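Rarnell cell

The Rarnell cell is a two-arm tabletop sorting station developed at the Ilonitz workshop in Dunleavy for handling packaged snack foods. It was designed by Dario Marchetti and Carmela Benedetti and is maintained by the workshop's technical staff. The name also refers to the written setup procedure used with the station, first issued on 27 January 2022.

Construction

The cell is built on a black aluminum extrusion frame carrying a butcher-block work surface. The arms are mounted on opposite sides of the table and reach inward over it. Each arm ends in a two-finger gripper and carries a camera at the wrist. Power and signal cables run from the frame to an operator workstation at one side, where a keyboard and screen are kept within reach of the table.

Open plastic bins stand along the back edge and receive the sorted packets. The front half of the surface is left as the pick area, in which packets may lie at any angle. 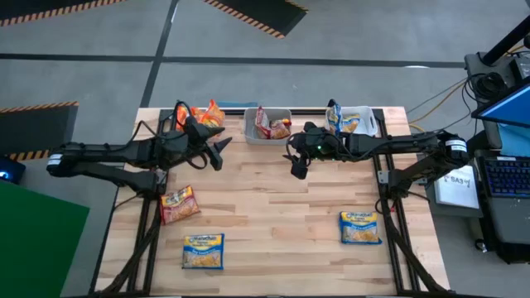
The cell with noodle and snack packets on the work surface and two open bins at the back.

Setup

Preparation begins with the arms unpowered. The operator checks that the table bolts are tight and that neither base has shifted on its rail, then powers the arms one at a time. Each arm is moved to its home position and the gripper is opened and closed over a gauge block 40 mm wide. A gripper that fails to hold the block is taken out of service until its fingers have been adjusted.

Bin positions are taught by hand. The operator guides each gripper to the corners of a bin and stores the points at the workstation. The procedure, revised by Olanrewaju Eze in July, requires the points to be taught again whenever a bin is replaced, even by one of the same model.

Maintenance

Routine care consists mainly of cleaning and cable inspection. Finger pads are wiped at the start of each shift and replaced after 60 hours of operation. Wrist cables are examined for wear where they loop over the arm, a weak point in the original layout — the early clips allowed the cable to rub against the joint cover. Reece Inskip introduced a longer loop and softer clips, and the same arrangement was later adopted for the Famcombe cell.

Wrist cameras are recalibrated after any collision or change of gripper. A printed target is placed flat in the pick area and viewed by both cameras in turn. The results are entered in the service log, which is kept by Pierina Rizzi.

See also

Famcombe cell
Gripper calibration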